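The robotics club at Irholm College meets in a former break room, and its members spent most of the spring on one job: getting a humanoid to put groceries away. The club has 71 members, but only four work on the kitchen task.

They keep a log of every attempt. By the end of April it ran to 1609 entries, most of them a line or two long.

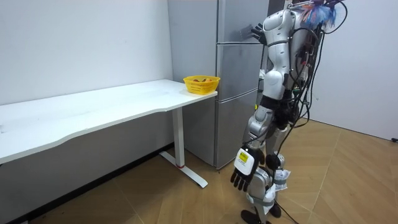

Doors have taken the most time. The students rewrote the reaching code in December and then threw out half of it. Fruit came next. The team now wants 100 clean runs in a row before the Samonte Cup, where the kitchen will be one they have never worked in.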